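## Budgeting for hand-held grippers

Most first budgets cover the tool and stop there. At Stastden the opening order was four hand-held grippers for tabletop work, bought through Navaratnam, with 2,000 set aside for the lot. Spares had no line of their own.

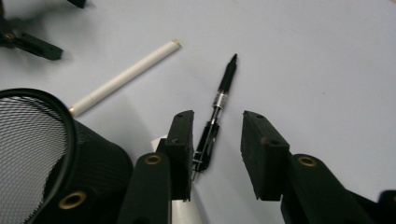
Small desk items set the specification. A thin barrel needs finger faces that meet squarely, and a tool that passes on boxes may fail on stationery. Ask for a trial period before signing, and use your own objects.

Fingers should be costed as consumables. Scuffing on the top faces matters little; wear on the inner faces affects grip. Narnovar quotes 257 for a boxed set of fingers and fixings, and Stastden now holds two sets per site.
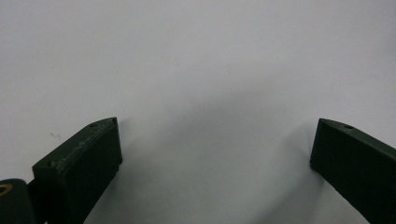 Page last changed: September

Threaded inserts deserve a separate check. Ask whether they can be replaced singly or only with the whole arm. Tornusora supplies them either way, but the lead times differ and should be written into the order. Table coverings, storage and operator hours belong in the running budget.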